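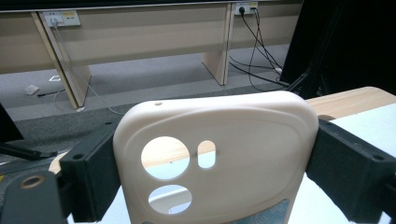
18/12/2021
By the Bellis project group
9 min read
Filed under: Student Work, Robotics, Term Reports

Bellis: what we collected and what we think it is worth

The plan we handed in at the start of term said we would teach an arm to pick up phone cases and put them in a tray, using nothing but examples recorded by hand. The plan made this sound easy. We were told that if you gather enough examples the learning takes care of itself, and three of the four of us did not believe it then. We are not sure we believe it now.

We recorded 600 examples with the hand-held gripper. One person squeezes the jaws onto the case, lifts it, moves it to the tray and lets go. The camera sits on the gripper, so the learning system gets the same close view it will have later on the arm. We kept the recordings in Sutomlow, our own folder and labeling setup, which was slow and lost its labels twice.

Of the 600, we threw out 193. That is a lot, and we would like to be plain about why. Some had the start missing. Some had a hand in front of the lens. A good part were thrown out on the grounds that the case slipped, and we now think that was a mistake. A slip followed by a second try is something the arm may need to see. By keeping only the clean ones we may have taught it that cases never slip.

The grip itself is a worry. When a case is held upright by its left and right edges, both jaws cover the sides, and the camera gets the back panel and the camera cutouts and very little else. You can look straight through the cutouts to whatever is behind. A cream case with pale wood behind one opening and white behind another may not look like the same object once it moves to a different table. We asked whether the system was learning the case or learning our room, with its desks and cables and gray carpet. We have no good answer. The only test we could think of was to move, and we got one afternoon in the Barnside building to do it.

At Barnside we ran 30 trials on the arm. The case reached the tray in 11 of them. Before the move, in our own room, it had looked much better, but we had been choosing where to put the case, and we had all gotten good at choosing. None of us wrote down the early runs properly, so we are leaving those results out of this report.

We also tried adding the public Brostari set, up to 3,000 extra examples of people picking up small flat things. It made the motion smoother and the grip worse. The jaws closed too early. We do not know if this is a problem with mixing the two sets or with our timing, and we ran out of term before we could separate them.

Changes for February, if we are allowed to carry on:

- Keep the slips, and label them as slips.
- Change rooms every session, even if it is only the one next door.
- Record cases lying flat as well as upright.
- Write down every trial, including the bad ones before lunch.

Our supervisor's comment on the draft was that we should collect more. We would like to see first whether the 407 we kept are any good.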